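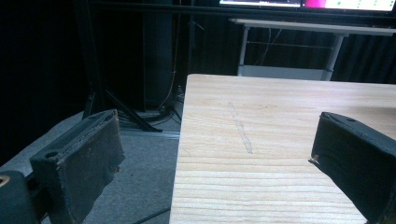 The hard part is getting forty demonstrations that all look like the same job, one of the students told us before we had our coats off, and the rest of the team groaned in agreement. I knew right then I was going to enjoy this visit!

I had come to the Florkgate open afternoon in July mostly for the Nomthorpe club, who are building their entry for the Pamard challenge. The task sounds small: pick something up from a table, put it where it belongs, do it again. They teach it by hand. A student holds the gripper, does the motion, and the recording goes into the training set. By the time I got there they had 1039 recordings, and they could tell you which ones they'd thrown out and why (mostly people moving too fast, or changing their minds halfway).

I asked if I could try. They said yes at once, and I was terrible at it. You want to use your wrist the way you normally would, and the gripper wants you to come in straight and slow – my first attempt was marked as unusable with great politeness. 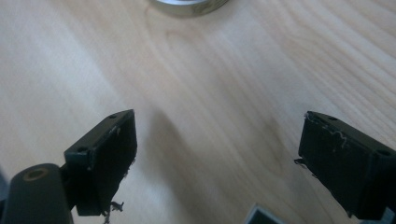

After a few more tries I got one they kept, so I am now a very small part of the Schnyder model, as they call their current version. It trains on batches of 128 and takes most of a night. The team has seven members, and they argue happily about everything: how long to pause before closing the fingers, whether left-handed recordings help, who gets to name the next version.

I stayed until nearly five and missed the talk in the main hall. If you go next year, start with the club, and ask to have a go.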